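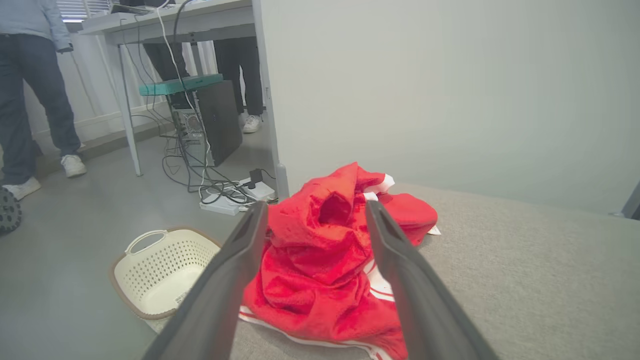 The two fingers of the gripper on either side of a red towel, as seen from the wrist camera.

Looking after the towel cell

Posted by Bernardo Rocha on Saturday, July 7, 2018

Filed under: Maintenance, Grippers

Several readers have written to ask how the towel cell is kept in working order between long periods of use. Previous entries on this blog have dealt with the choice of arm and with the layout of the floor, and I had intended to leave the matter there. The questions received since then have mostly concerned the gripper and the small camera above it, and they deserve a proper reply.

The cell consists of one arm, one two-finger gripper of the Perau pattern, a wrist camera, and a soft gray work surface on which the towels are placed. A plastic laundry basket stands on the floor beside that surface. The control software is Sakuvell, which we have used from the beginning. The task is simple to state: a towel is to be picked up from wherever it lies and placed in the basket. Cloth is, however, a demanding material for a gripper, and most of the faults I have recorded came from small matters of adjustment.

The fingers

The fingers are long and have flat inner faces. When they close, the two faces should meet along their full length at the same moment. If one tip arrives before the other, the cloth is pushed sideways and only a thin edge is held. Such a grip will often survive the lift and then fail during the move to the basket, and an operator may spend a good part of the day looking for the fault in the motion program when it lies in the hand.

We check the meeting of the fingers with a strip of ordinary printer paper. The strip is held between the tips, the gripper is closed at its lowest force setting, and the paper is pulled gently. It should resist evenly from both sides. The test is repeated at the middle of the fingers and again near the base. The results are entered in the log even when they are good.

The inner faces are wiped with a dry cloth at the start of each day. Terry cloth sheds a fine lint that gathers where the finger joins its carrier. A soft brush removes it. Compressed air was tried during the first year and is no longer permitted, as it drove the lint further into the slide and obliged us to take the whole assembly apart.

The finger screws are checked for tightness after every 600 cycles. At 2,000 cycles the fingers are removed, the slide is cleaned and given fresh grease, and the closing position is taught again from the beginning. The last full service was carried out at cycle 2,503, which was later than it should have been. The left slide had become stiff by then - a condition that could be felt plainly by hand once the power was off. I have since moved the reminder to the front page of the log.

The camera

The wrist camera looks along the fingers toward the work, so that both tips remain in view as the hand comes down. Its mount is held by two screws, and a small change in angle is enough to spoil the approach. After any work on the gripper we compare a fresh picture with a reference picture kept for the purpose. The position of each finger must agree at the same opening. Where it does not, the mount is adjusted first and the calibration is run afterward, never in the opposite order.

Daylight has given us more difficulty than I expected. The red towels with white striped borders are easily told apart from the gray surface, but the white parts can become too bright when direct sun enters the room. Exposure is therefore fixed by hand in the morning, with a towel in place, and checked again after lunch. Automatic exposure is left off. It changed its mind halfway through an approach on more than one occasion.

The work surface

Our first surface was a hard board. It was replaced by the present soft one on the advice of a colleague at Flendano, who had seen fingertips chipped in the same manner. A soft surface allows the tips to press down slightly and take hold of a low fold. It also settles with use, and its height must be measured again from time to time. We lower the closed fingers under manual control at each corner and at the center, stopping at first contact, and write down the five readings. A difference of more than a few millimeters between them means that the surface must be turned or replaced.

The basket

The basket is to be placed so that the arm can reach over the rim without passing close to its joint limits. It is light and easily moved by a passing foot. Its position is confirmed before every run, and the release point is taught again if there is any doubt.

Cables

The cable that runs along the arm is inspected once a week, with particular attention to the bend near the wrist. Ours was replaced after 35 weeks, when the camera began to lose its connection with the hand turned fully to one side. The new cable came from Bettencourt and was fitted with a wider loop. It has given no trouble so far.

Before any hand is placed between the fingers, the arm is stopped and the gripper supply is switched off at its own switch. The stop button on the pendant does not release the gripper in our arrangement, and new operators are shown this on their first morning.

The next full service is planned for August. I shall report the condition of the slide at that time, together with the corner readings for the surface, which several of you have requested.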